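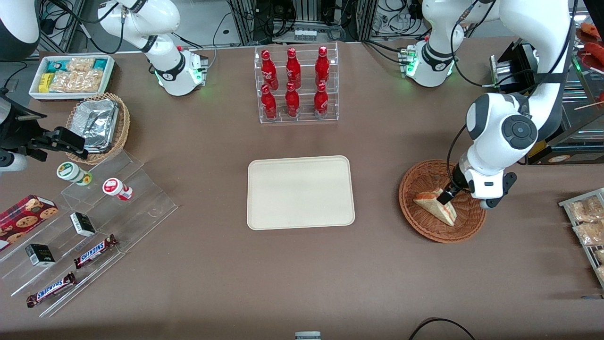
How to arrange a small snack counter on one long table?

flurnow_mum
I will run a snack counter at the Clamcombe summer fair in August. I have one long table, a basket for sandwiches, a two-step clear rack for bottles and one serving tray. Where should the tray stand? Last year people waited more than 20 minutes and I don't want this again.

Vogler
Put the tray near the middle and keep it free, so each order can be collected on it. Sandwiches go in the basket next to it - you will reach for them most often. Bottles at the back, with the taller row behind. Crackers and other packets can share a shallow tray in the corner.

noller573
I agree about the bottles. For small jars I use clear steps at the side.

Vogler
Yes, steps are good. Only keep the heavy jars low.

Related
Foil containers with lids: how many for a fair?
Price labels for baskets (2 replies)
Sandwiches for a warm day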